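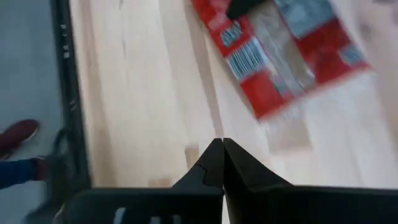

The open afternoon at the Tudport workshop began at the table where the public usually ends up: the one where robots pick up groceries. Brorier, the engineering firm that runs the site, has opened its doors each August for the past several years, and visitors now come with some idea of what they want to see. Most of them want to see something difficult lifted. A plastic package is more difficult than it looks. The red and white one on the pale wooden table has a barcode near one end, a printed surface broken up by clear sections, and sides that may give way as soon as two black fingers close on them. From the wrist of the arm, the view is mostly of those fingers, their tips touching, with the package lying at an angle beyond them.

The firm calls this program Ezzat. It began as an effort to teach one arm to pack a single kind of box and has since widened to the handling of household goods in general. Thirteen people work on it, two of them full time on the grippers alone. Their offices are upstairs, but during the open afternoon the whole group moves down to the workshop floor and takes turns answering questions.

Visitors were admitted in groups, beginning at one o'clock. Each group received a short talk on safety and was then led to the tables. The staff made no attempt to hurry the proceedings. An arm that is learning a task moves slowly, stops often, and is sent back to its starting position many times in an hour. Several guests remarked that they had expected more speed. They were told that speed is set last, once the grip has been shown to be dependable.

Much of the discussion concerned packaging. A rigid carton presents the same edges each time it is set down. A bag does not. Its contents shift, its corners fold, and light reflects from it in ways that can mislead a camera. Brorier keeps a shelf of 23 products for practice, chosen from the stock of an ordinary supermarket, and replaces them when they become too worn to be useful. Staff members noted that a bag handled for a full week no longer behaves like one fresh from the store, and that the records from the two have to be kept apart.

The second part of the visit was given over to Wutitz, the smaller company that supplies the control software. Its display consisted of two screens and a printed chart showing how a recorded movement is cleaned, labeled, and returned to the arm as instruction. This portion drew fewer people, although those who stayed asked the more searching questions. One guest, who had managed a packing line before retiring, wished to know what the arm does when it drops something. The reply was that it stops and waits, and that a member of staff decides whether the attempt is kept or discarded.

Children were permitted to guide one of the arms by hand under supervision, and the line for this activity remained long until the doors closed at five. Brorier intends to hold the event again next August, with an additional table for kitchen items. Admission will remain free, but places in the morning session, which is new, will have to be reserved through the workshop office in Tudport.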